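Trallby Grip Pad Kit, Revision C
Replacement finger pads for parallel grippers
Part no. TR-279-C

Home > Gripper parts > Finger pads > Trallby

In stock. Ships from our Cunstead warehouse.

Safety notice for owners of Revision B pads
Updated March 2, 2026

Revision B pads can come away from the finger while the gripper is holding a soft container. The adhesive layer softens after repeated wiping with alcohol cleaner. When the container is squeezed, the pad slides forward, the gripper reads the movement as a normal close, and the load drops without a fault being raised. We have 23 reports of this. One operator was hit on the hand by a falling bottle. There were no serious injuries.

If you have Revision B pads, stop using them on any job where a person reaches into the work area. The revision letter is molded into the back of the pad, next to the lower screw hole. Pads bought before April of last year are all Revision B.

What changed in Revision C

The pad is now held by two screws and a lip that hooks over the fingertip. There is no adhesive. The rubber compound is the same, so grip force settings can be carried over. Pad thickness has gone up slightly and the closed position must be taught again after fitting.

Soft containers

Squeeze bottles gave the most trouble with the old pads. The wall gives way under the fingers, the controller closes further to make up the force, and the pad takes a sideways load it was never glued to handle. Food preparation cells see a lot of this work.

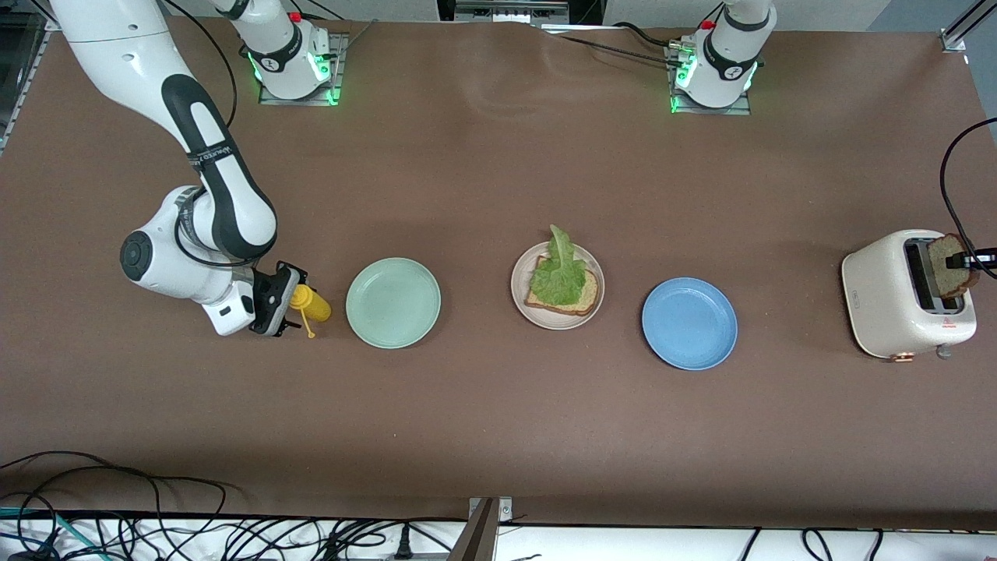 Mustard bottle held over the table by the right arm, nozzle down. Sandwich assembly task.

For bottles like this, set a minimum finger opening as well as a force limit. If the fingers pass the minimum opening, the program should stop and hold position. Do not have it open the gripper. Bilal Tarawneh in our service department can send a sample program for controllers that support a position limit.

Fitting

1. Stop the arm and lock out power at the controller.
2. Peel off the old pads and scrape the finger clean. Leftover adhesive will keep the new pad from sitting flat.
3. Hook the lip over the fingertip and start both screws by hand.
4. Tighten evenly with the driver supplied.
5. Restore power and teach the closed position.
6. Run 200 open and close cycles with no load, then check the screws again.

In the box

Four pads (two fingers plus one spare pair)
Eight screws
Hex driver
Fitting sheet

Price and exchange

$61 per kit. Revision B owners get one kit free for each gripper. Send us the gripper serial number and a photo of the back of one pad. You do not need the original receipt. Please do not mail used pads back to us.

Exchange requests: Salamatu Ankrah, parts desk
Incident reports: Deirdre Ó Súilleabháin, product safety

Related items
Trallby fingertip extension, pair
Trallby screw pack, Revision C
Jurnano cable clips, black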